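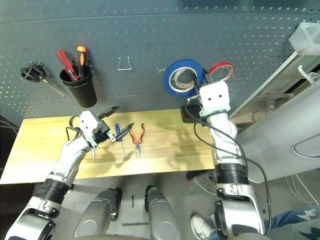
Viera Baláž thinks the Varkthorpe record loses its nerve after track 4 and I've been trying to argue with her all week. Can't really. So bringing it here.

For anyone who missed it, Varkthorpe put out Trornwood in November, new video for "Fillel" went up last night, and now everybody is hearing the album again through the video. Which I think is a mistake? Song was the quietest thing on there. Now it's The Single.

Thoughts. Be nice.

pegleg_sound

tapehiss_ro
Posted February 19, 2025

Viera is right and I'll say it louder. First four songs are the best run they've ever done. Then you get "Low Gate" which is an interlude pretending to be a song, then two ballads in the same key, same tempo, same brushed drums. I fell asleep on a bus.

Video is gorgeous tho.

ondrejka_fan

Disagree so much. The back half is where it gets good! The first four are basically the Ondrejka EP again with a bigger budget. If you already own Ondrejka you don't need them. "Low Gate" into "Fillel" is the only transition on the album that made me stop doing the dishes.

Also that's a cello under the second verse, not a synth, people keep saying synth.

tapehiss_ro

It's a synth.

ondrejka_fan

Liner notes say cello. Played by Romana Slanina. Page 2 of the booklet.

tapehiss_ro

Who has a booklet

ondrejka_fan

Me. I bought it. With money.

kilnroom

Both of you could be right, she ran the cello through something on the Ondrejka EP too, and live it gets doubled on keys. I saw them with maybe half the lineup in the fall and the keyboard player was covering everything.

My problem w/ the record is the vocal. Why is Vratislav so dry and so loud. On the older stuff his voice sat back in the room and you had to lean in a little. Now he's right on top of your ear for 18 minutes straight before there's any air.

pegleg_sound

ok this is what I was trying to say to Viera and couldn't. It isn't the songs going soft for me, it's that the mix doesn't change when the songs do. Ballads mixed like the loud ones. Everything up front.

Who mixed it, was it still Erick Nyamweya?

kilnroom

No, Nyamweya only did "Fillel" and the closer. Rest is Ehab Tawfik. Which kinda makes my point, go play those two next to track 3.

marginal_gains

Wait I like the Tawfik mixes better. The Nyamweya ones sound like they're coming from the apartment downstairs. Matter of taste but I never could make out a lyric on the first album and I think Vratislav Říha is a good lyricist, so, you know. Let me hear the guy.

"I kept your coat for the buttons" is a great line and on the old records it would've been "mmm mm mm mm buttons"

tapehiss_ro

lol fair

ondrejka_fan

The coat line is about his aunt btw, he told the story at the Friday show. She sewed for a theater and cut the buttons off everything before she threw it out. Changed the whole song for me, I had it down as a breakup thing.

dulcimer_dad

Can I be the one who doesn't love the video. The slow walk through the empty swimming pool. I've seen a slow walk through an empty swimming pool in I want to say 14 videos now. She gets to the deep end, looks up, cut to sky. OK.

Song is fine. Song is better than fine. But if I'd seen the video first I would of skipped it.

marginal_gains

The pool has water in it by the last chorus though?? Did you finish it

dulcimer_dad

No

marginal_gains

Finish it man

dulcimer_dad

Finished it. The water part is good. Still think it takes too long to get there, and the bit where the band shows up sitting on the diving boards is goofy. Drummer obviously cold.

kilnroom

Drummer being obviously cold is the best part.

northline_sue

Coming at this from a different place, I never heard them before the video, algorithm put it on after something else. Went and played the full album this morning at work. I had no clue the first four were supposed to be the good ones and I liked the end most? "Fillel", then the one with the handclaps, then the closer. The openers felt like a band that wanted to be on the radio.

Where do I go next, the EP or the first album?

ondrejka_fan

EP!! Ondrejka, start to finish, headphones. Don't let anyone send you to the first album yet.

tapehiss_ro

First album. It's messy but it's got "Salt Tax" on it and that's the best thing he ever wrote. The EP is nice. Nice is all it is.

ondrejka_fan

We have been having this fight since the old board

tapehiss_ro

And I've been right since the old board

northline_sue

Going with the EP because of the exclamation points. Will report back.

pegleg_sound

Showed Viera the thread. Her answer, copied with permission: "Cello or synth, it's the only part of the second half I'd keep. And the sequencing is the problem, put Fillel at 2 and the whole thing works."

Tried it. Moved Fillel to second, dropped Low Gate all together, left the rest. Annoyingly it's a lot better? The opener ends on that held chord and Fillel starts almost on the same note.

kilnroom

Trying this on the drive home. Closer stays last?

pegleg_sound

Closer stays last, yeah.

ondrejka_fan

You can't drop Low Gate. The door sound at the end of it IS the first beat of Fillel. You're cutting a song in half.

pegleg_sound

Ok I went back and listened for the door and you're right, it's there. Hadn't noticed it at all. Now I hear a hole at the start of Fillel every time. Thanks a lot

marginal_gains

Put Low Gate at 2 and Fillel at 3 then

tapehiss_ro

An interlude at track 2. Kill me.

dulcimer_dad

Anybody know if the vinyl is getting another pressing? They did 2000 and the shop near me is out. The label store says "back soon" and has said that since before Christmas.

kilnroom

Merch table had a stack when I saw them, but that was a preorder thing for people on the list. Email the label, they do answer. Took them a few days with me.

northline_sue

Reporting back. EP is great. Last song on it made me late coming back from lunch. Starting the first album now so everybody calm down.

tapehiss_ro

Skip to Salt Tax

ondrejka_fan

DON'T skip to Salt Tax, play it in order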